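4.2 What people call a box

Most of the disagreement in our naming study came from the plainest objects we had.

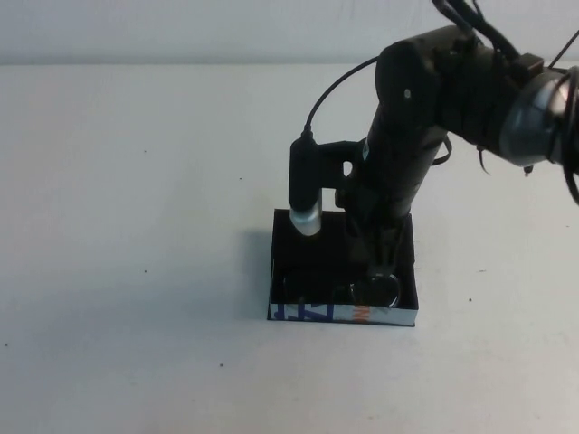
Figure 3. A small black rectangular box on a white tabletop, with a robotic arm reaching into it.

We had expected trouble with the odd items. The pilot list was full of them, and Tươi Nông, who ran the pilot, had set aside an entire afternoon for arguments over a hinged thing that was either a tea strainer or a very small cage. The arguments took ten minutes. Faced with something strange, people grabbed the nearest common noun, added "thing," and moved on with their lives. Faced with an open container of no particular character, they dug in.

The main study used 145 speakers of American English, recruited in Jondstead and two neighboring towns. Each was asked to name a set of household containers and then to say what they would call the same container if it held (a) food, (b) papers, or (c) nothing. The answers gave us just over 2,000 usable responses once we had removed the blanks, the doodles, and one participant's running complaint about parking. The word list was built on the Clikance norms, with spellings regularized by hand.

"Box" was the most frequent answer, as anyone could have told us for free. It was also the answer people were quickest to take back. A speaker would write "box," reach the food question, cross it out, and write "tray." By the papers question it had become a "bin," and a few went back up the page to correct the original entry, as if the object had misled them. Contents changed the name more often than shape did. This is in line with Chevalier's account of container nouns, in which the speaker names what the vessel is for and then quietly claims to have named what it looks like.

Height mattered, though less than the literature had led us to hope. The Pramex scale predicts a clean boundary between "tray" and "box" at the point where the walls are half as high as the short side of the base. Our speakers had not read the Pramex scale. Several used "tray" for objects deep enough to lose a sandwich in, and one household, tested together by mistake, defended "tub" for everything with the kind of unity usually kept for football.

Lids were the exception. When a lid was present, "box" was close to universal and the follow-up questions changed almost nothing. When the lid was taken off and left beside the container, the label held. When the lid was taken off and carried out of the room, it began to slip. We do not have a good explanation for this. A reviewer of an earlier draft suggested that the absent lid remained "conceptually attached," and we are happy to pass that phrase along to anyone who can use it.

Age had a small effect in one place only. Older speakers were more willing to write "carton" for rigid containers, and when asked about it in the exit interview they tended to look at the interviewer with some pity. Younger speakers preferred "case" and "container," the second of which we coded as a refusal until November, when it became clear that this would mean throwing out a good part of the data. It is now coded as a noun. Readers who disagree will find both versions of the table in Appendix B.

Agreement between the 2 coders was high for "box" and "basket" and poor for "bin," where much of the trouble came down to handwriting. We re-coded those items after a break of 5 weeks, during which neither coder was supposed to discuss containers at home. Both report that this was harder than expected. Section 4.3 takes up the verbs, beginning with whether a person can be said to "unpack" something that was only ever dropped in.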